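Packing and Shipping Basics
Unit 5: Mixed Cartons in a Plain Brown Box
Handout, revised 2024-08-10

Welcome back! This is my favorite unit of the course, the one where we stop talking about single items and start putting different things into the same box. Bring your tape gun and a pencil. Everything else is on the benches.

What we covered last time
Box strength, reading the maker's stamp, and why a box that has been soaked once is finished even after it dries. If you missed it, borrow the Prulamia workbook and read the chapter on board grades before November, when we do the crush test.

Terms for today
Outer box: the corrugated box that travels.
Carton: the printed retail package a product is sold in.
Void: any space in the outer box with no goods in it.
Flaps: minor flaps are the short pair, major flaps the long pair. Minor flaps fold in first.

Order of work
Square up the box and tape the bottom seam, with tape running well past both ends. Leave all the flaps up or folded outward while you load — a flap that droops into the opening will catch a carton corner and tear it.
Heavy and flat goods go in first. Spread the weight over the whole floor of the box.
Tall, light cartons go in next, standing against a wall. A carton that leans is fine while you're loading, but it should be snug before you close up.
Turn printed faces where the receiver can read them. It makes unpacking so much quicker, and it is a real pleasure to open a box that somebody packed this way!
Fill the voids last. Press down with a flat hand, and if the contents sink, add more paper.

The Trirent case
Trirent ships 3,000 mixed boxes a month out of the Đặng warehouse, nearly all of them small retail cartons. Their packers used to fill voids after every layer. They switched to one fill at the end and cut their paper use, and the packing line got calmer too. Read the case sheet and mark the step where you think the time was saved. We'll argue about it in class — last term's group split right down the middle.
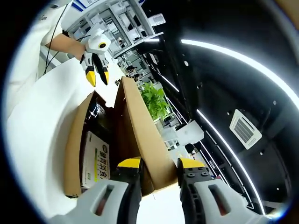
Which side of a retail carton should face up when several kinds share one box?
The side with the product name, if the carton is strong enough to lie flat. If it has to stand on end, turn the name toward the middle of the box so it can be read from the opening.

For next class
Pack one mixed box at home with at least 7 items in it, shake it gently, and write down what you hear. Then open it and write down what moved. Illutik order sheets are in the tray by the door if you want a ready-made list of goods to work from.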